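Where Does the Town's Money Go? (And Should You Believe the Poster?)

Feb 19, 2019

Every year your local council puts out a plan for spending money. It's called a budget. Usually there's a poster to go with it, with a smiling family on a bike path and big words like "Building Tomorrow Together".

Ignore the poster for a minute. Let's look at the numbers, and at the questions you're allowed to ask about them. (You are allowed. Kids live in towns too.)

What is a budget, then?

A budget is a list with two sides. One side says how much money is expected to come in. The other side says what it's supposed to be spent on.

Look at the word "expected". Nobody at the council has a box with next year's money sitting in it. They're guessing. They may be very good at guessing, and they have past years to look at, but it's a guess all the same. When a mayor says "we have a budget of this many dollars", what they really mean is "we think we'll get this many dollars, and we've got plans for them".

Where does the money come from?

Mostly from people who own houses, shops and land. In Australia they pay something called rates. If you've ever seen a grown-up open an envelope from the council and go "how much?", it was probably rates.

Some comes from the state or federal government. These payments are called grants. Some comes from smaller things, like parking fines, pool tickets and dog registration.

Sometimes you'll hear that a new playground is "free" because a grant paid for it. Be suspicious of that word. The grant came from taxes, and the taxes came from people, some of them in your street. It may still be a good playground! It just wasn't free.

Let's try one

We've made up a town called Firkuvport. It has 3,000 people, one swimming pool, a library, a rubbish tip and a great many potholes.

Firkuvport's council announces a budget with the title "Potholes Gone for Good". Lovely. Everybody hates potholes. The mayor signs it, there's a clap, and someone takes a photo of the mayor holding a shovel.

Now the sceptical bit. We open the budget and find the page about roads. It says the council will fix 552 potholes. Is that a lot?

It sounds like a lot. But you can't tell yet, and neither can the mayor's shovel. You'd need to know how many potholes there are altogether. You'd need to know how many were fixed last year, when there was no fancy title. And you'd want to know how many new ones turn up every time it rains hard. If more holes open up than get filled, they aren't gone for good at all.

A big number on its own doesn't tell you much. Always ask, "Compared with what?" 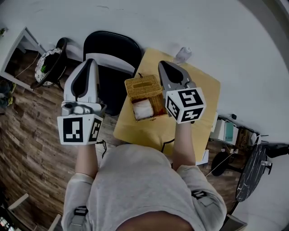 Who gets to decide?

In Firkuvport, the council staff write the first draft. They know what it costs to run the pool and how old the garbage trucks are. Then the councillors, who were voted in by the town, argue about it and ask for changes. After that it goes on show so that anyone can read it and send in a comment. Last of all, the councillors vote.

Some places do this in a different order, and for a whole state or country it's much bigger. There, the budget is turned into a law, and parliament has to pass the law before the money can be spent.

People like to say that everyone gets a say. Well, everyone gets a chance to have one. The draft is often long, hard to read and put up on a website that few people visit. So it's fair to ask how many comments came in, and whether a single thing was changed after they were read.

Does the plan come true?

Not always. Say Firkuvport hires a company called Trumex to mend the roads and another called Rendby to fix the roof of the pool. Trumex finishes on time. Rendby finds that the roof is rotten underneath, and the job costs more than the plan allowed.

Now the council has to choose. It can borrow money, take some from another page of the budget, or leave the pool shut until next year. Whichever it picks, someone will be cross.

None of this means that anybody cheated. Roofs do rot. But you should be able to find out what happened, and that's why councils put out a report at the end of the year showing what was truly spent. It doesn't get a poster. Read it anyway, or at least the page about something you care about.

4 questions to take with you

Compared with what?
Who is paying?
What is getting less money this year?
Did last year's promises happen?

The third question is the one that makes politicians wriggle. They'll happily tell you what's getting more. If the library on Oosthuizen Street is going to close an hour early from September, it'll be in there somewhere, probably near the back and in very small print.

Words to know

Budget: a plan for money coming in and going out.
Rates: money that property owners pay to the local council.
Grant: money given by one government to another, or to a group, for a job.
Draft: a version that can still be changed.
Deficit: when more is going out than coming in.
Surplus: when more is coming in than going out. Ask what it's being saved for.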